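4. Aufbau Becherstation (Robotik-AG Gavalas)

Stand: 10. Juli 2019, H. Yilma. Ersetzt den Zettel vom Mai, bitte wegwerfen.

Gilt für Übung und Wettbewerb. Immer zu zweit, eine Person bleibt am Teach-Pendant.

4.1 Tisch und Gestell

1. Braunes Papier auflegen, Ecken glatt streichen. Keine Falten unter dem Greifer.
2. Felder mit blauem Band abkleben. Erst die langen Bahnen, dann quer.
3. Gestell mit den weißen Stiften ins mittlere Feld. Nicht festkleben, wird später noch verschoben.
4. Programm Stelivano laden, Geschwindigkeit 40 mm/s. Nicht höher!!
5. Becher von Hand in den Greifer geben, Öffnung zur Seite. Arm vor das Gestell fahren und anhalten.
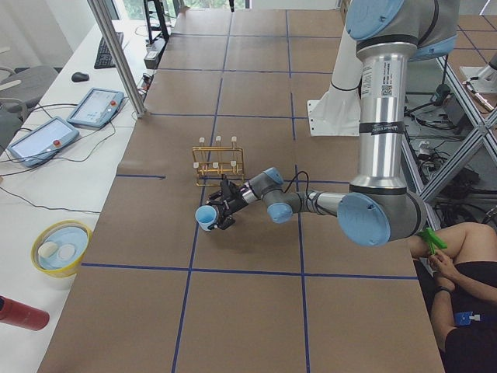
4.2 Anfahren und Ablegen

6. Abstand zum Papier prüfen. Becher darf nicht schleifen.
7. Über den Stift fahren, im Schrittbetrieb absenken. Bei Widerstand sofort stopp, wieder hoch, Punkt neu teachen.
8. Greifer auf, 3 Sekunden warten, dann erst wegfahren.

ACHTUNG: Hände weg vom Gestell solange der Arm freigegeben ist. Auch wenn ein Becher schief hängt. Erst Not-Halt, dann anfassen.

Hinweis: Kabel am Handgelenk nach jedem Umbau ansehen. Muss locker liegen, darf bei Drehung nicht spannen.

4.3 Nullpunkt mit der Handkamera

9. Becher raus, Greifer leer. Arm in Position 7 fahren (Liste hängt am Schrank).
10. Livebild auf. Bandkreuz suchen, beide Streifen müssen durchgehend zu sehen sein.
11. Kreuz muss nicht in der Mitte liegen und auch nicht grade. Die Software rechnet das raus.
12. Speichern unter Gruppenname + Versuch. Nicht „test2neu“, das findet keiner mehr.

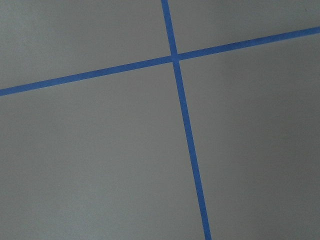
Abb. 4-2: Bandkreuz in der Handkamera, Kanten sauber, keine Falten

Band löst sich oder wellt: abziehen, neu kleben, ab Schritt 9 wiederhohlen. Alte Nullpunkte dann löschen.

Findet die Software kein Kreuz: Licht prüfen, Belichtung auf 200 stellen, nochmal. Sonst Raphaël Lacroix fragen.

Weiter mit Abschnitt 5, Wertungslauf.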